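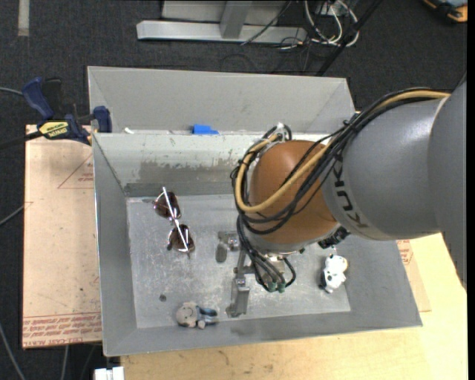 About Zemcombe

We write the software that helps a robot arm reach into a bin of mixed things and take one out. That sounds like a small job when you say it quickly, and we thought so too when Gobnait Foley and Peadar Noonan started the company in April, in a rented room above a bike shop with 2 desks and one very loud fan. We have learned a great deal since, mostly by being wrong, and we're still enjoying it.

Our main product is called Quinlan. It looks at what is in the bin, suggests places to grip, and plans a way in and back out that keeps the arm clear of the walls — corners are the hard part, and we have spent more evenings on corners than we'd like to admit to our families. Sunglasses are hard as well, with their thin metal and dark lenses, and so are small toys lying on their sides. We keep plenty of both on hand, and people are always welcome to send us more!

Alongside Quinlan there is Sendwood, our replay tool. It lets you go back through a pick step by step and see what the planner was weighing at the time. Peadar built the first version for himself over a long weekend, and now our customers ask for it by name, which pleases him more than he lets on.

There are 11 of us today. Some came from warehouses, some from universities, and one from a bakery. Gobnait still reads every support email that comes in and answers a good many of them herself, so if your reply arrives late in the evening, that's probably her.

We share a building with our friends at Hekmont, on the second floor, past the kitchen. Write before you visit and we'll have coffee on.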